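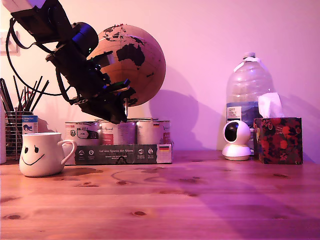 Desk globe and three cans on the pine top, in pink light.

Clalach pine table – four months in

I bought this table in the spring for $459, plus $40 for delivery. It replaced a Plumitz folding table that wobbled. The Clalach took me an hour to put together and the legs have stayed tight.

The top is soft. A dropped key leaves a dent, and hot drinks leave rings if you skip the coaster. I oil it with Henriques clear oil and rub it down with 200 grit first.

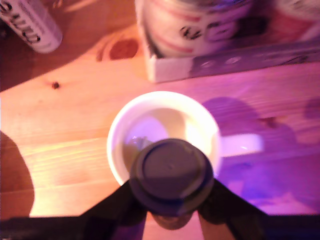 White mug on the table, from overhead.

Knots vary a lot from table to table – ask the store for photos before you pay. The drawer is sold separately and I would skip it, as it hits my knees. 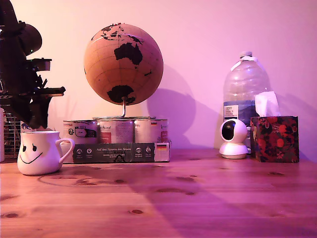 Verdict

Good for the price. The Darell at $700 has a harder top, but I would buy this one again.

Kalkidan Shiferaw, 30 August 2020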